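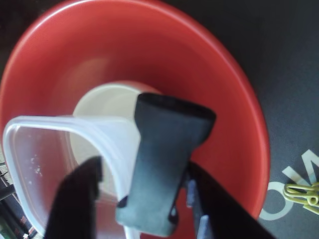

Minutes of the kitchen group, Zistberg Community House
16 May 2023, in the small meeting room

Present: eight members of the group. Apologies were received from two members. The minutes of the last meeting were accepted with one correction: the new tap was paid from the house budget and not from the kitchen budget.

1. Cupboards and shelves

The group spoke for a long time about the plastic things in the lower cupboard. There are too many food containers without lids, and the doors do not close properly any more. It was agreed that every container is to be matched with its lid before the summer break. Containers which have no lid may still be used for sorting small things, for example clothes pegs or biscuit cutters, but they should not go back among those used for food.

One member asked if scratched containers must be thrown away. Opinions were different. The group decided that light marks are acceptable, but that anything with a crack goes out. The clear containers stay on the middle shelf, where one can see what is inside.

2. Bowls

The big red plastic bowl is used by almost all groups – for salad, for dough and also for washing vegetables. The baking group would like to have it only for dough. The Aasen walking group did not agree, as they need a big bowl for their soup evenings. After discussion it was decided that the red bowl stays common to all, and that a second big bowl will be bought for the baking group. It should have another colour so that they are not mixed up.

It was also asked that smaller things are not left standing in the big bowl when it is put away. The person who wants the bowl next must then find a place for them, and this has caused some bad feeling.

3. Purchases

An offer from Climolden for shelf boards and cupboard hinges was shown. The price is 3,000 with fitting and 2,000 without. Several members thought they could do the fitting themselves. The offer without fitting was accepted by six votes against two. For bowls, lids and tea towels the group may spend 200 until the end of the year.

The question of a new dishwasher was moved to the next meeting.

4. Summer meal

The guests from Drundham come again in August. The menu will be potato salad, cold meat and fruit. It was noted that last year the serving spoons were missing at the beginning and were found later in the garden shed. The spoons will therefore be put in the hall on the evening before.

5. Other matters

The label on the left drawer is wrong, it says knives but the knives are on the right side. A new label will be written.

The window above the sink is difficult to open. This will be reported to the house office.

A member asked that wet cloths are hung up and not left on the worktop. The group agreed.

The next meeting takes place after the summer meal. The date will be put on the board in the entrance.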